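2 February 2024

Boiler pressure down to 0.8 bar again this morning. Topped up to 1.3 and logged it. Third time since August, so the leak is probably at the hallway radiator valve and not in the vessel. Will put dry tissue under it overnight.

Sourdough, batch 84. Hydration kept at 58 per cent, salt unchanged, flour from Gedolden. Bulk rise ran long as the kitchen was cold. Crumb tighter than batch 83, crust fine. Core read 92 degrees when I pulled it, which is low. Next loaf stays in another five minutes and I will leave the oven at 200 for the whole bake.

Hilde Peeters rang about the bench quote. Rissanen want a deposit before they measure, and I told her I would not pay that without a drawing. She agrees the oiled timber is the better choice for dough work. Depth is still open. I want enough room behind the board for a bowl and the scale. Riet's old bench at Hirden was too shallow and flour went down the back of it for years.

Light timber tops:

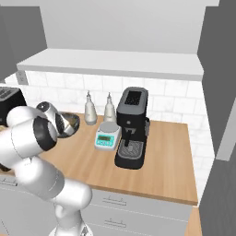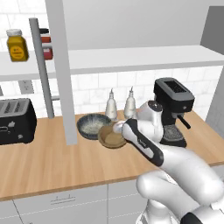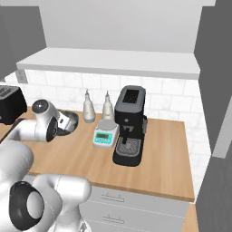 Kitchen renders, light wood counter in all three. First one has the white lower cabinets.

Starter fed at nine, equal parts by weight. Colour of the grout still undecided. Ring Ruben about the valve.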